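Reltton Play Table — Set-up and Care Guide
Section 4: Toys on the tabletop

Read section 3 first if the legs are not locked yet. Tools for this section: none. Soft cloth, one shallow tray, one lidded box. Corkik trays fit the side rail, others mostly don't.

4.1 Before any toys go on

1. Wipe the top along the grain. Damp cloth, not dripping.
2. Dry it with a second cloth. Leave the lid of the box off for now.
3. Look across the surface from low down, toward a window. Grit shows up that way. Brush it off — don't drag it.
4. Feel the front edge with your palm. Rough spot? Stop, see section 7.

Caution: no scouring pads, no bleach, no nail polish remover. Marks from these are not covered.

4.2 Bricks and small pieces

1. Tip bricks into the tray, not straight onto the top. A full box dropped from height will dent it.
2. Take out what you need. Spread the pieces toward the back and keep the front strip clear for hands and elbows.
3. Built blocks can stand upright or lie on their side. Press bricks together in your hand or on a base plate, never against the bare top.
4. Very small pieces go in the middle, away from the edges.

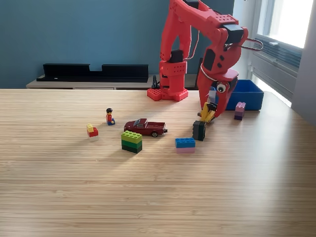 Fig. 4-1. Bricks set out, front of table clear.

Note: studs face down = scratches, sooner or later. Turn the block so a smooth side is underneath, or put a sheet of paper under it.

Caution: small parts. Choking hazard for young children. Follow the age printed on the toy's own box, not the age on the table's.

4.3 Toy cars and anything with wheels

1. Turn the car over. Check wheels for grit and hair. Pick it out before the car touches the table.
2. Spin each wheel with a finger. A wheel that sticks will scrape instead of roll.
3. Set the car down on all its wheels. Don't drop it, don't slide it in sideways.
4. Roll with the grain where you can. Light hand on the roof.
5. Heavy metal models: one at a time until you know how the finish holds up.

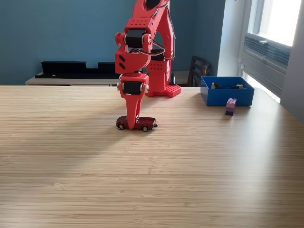 6. Cars with bare metal underneath, or a chipped base, get a mat. The Forkano felt mat is the right size, trim 2 inches off the short side if you have the older top.
7. Done? Back in the box, cars in first, bricks on top in their own bag.

Note: dark paint can leave a rub mark on a pale top. Usually comes off with a damp cloth and a drop of dish soap. Try a corner frist.

4.4 Load

Total on the top: 89 pounds, spread out. No standing, no sitting, no climbing. Side rail is for trays only.

4.5 Small scratches

1. Clean and dry the spot.
2. Rub lightly with 400 grit paper, along the grain, a few strokes. Check. Repeat if needed.
3. Wipe off the dust — all of it.
4. Thin coat of Alaoui table oil on a lint-free cloth. Wipe off the extra right away.
5. Leave 16 hours before toys go back. Longer if the room is cold.

Caution: oily cloths can catch fire on there own. Lay flat outdoors to dry, or soak in water, before they go in the trash.

Deep dents, lifted edge, wobble: go to section 7.

Guide revised 7 March 2026. Replaces the June sheet.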